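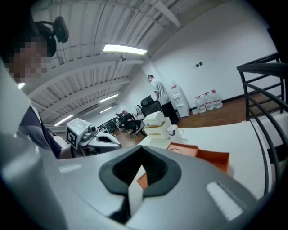

*The white table, with the water dispenser by the back wall.*

2020-04-10

I promised to write more about small things, so today it is about a tray. It is orange, it is plastic, and I have become a little too fond of it.

Before the tray we used the white table for everything. Cups, pens, the keys of the Tummont cupboard, the biscuits which Joly brings when he has a bad conscience. When I started in November I lost my good pencil there in my first week, and I found it again almost 2 months later, under a pile of papers from Grirska. I decided then that every table must have a place where things are put down.

My grandmother had the same rule. In her kitchen there was a tin tray beside the bread, and if something was not on it, it did not exist. 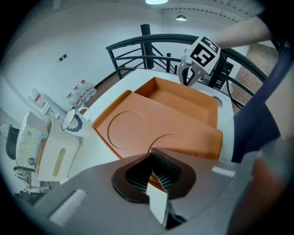 So I like a tray which has parts. The deep part at the back is for what rolls away, and the flat part in front has two round hollows. I put a cup in one of them once, and Joly said I was treating the office like a café. Perhaps. The raised edge is good too, it keeps small spills from travelling.

A white mug also lives on this table. I prefer it to paper cups, and the walk to the dispenser does me good. The big jugs with red caps are too heavy for me, I admit it, so I always try to be polite to the person who changes them.

Next I would like to find a smaller tray for home, for the shelf by the door. Stirkix has one for 222 crowns, but only in grey, and I am still thinking about it.

Marcelle Perrin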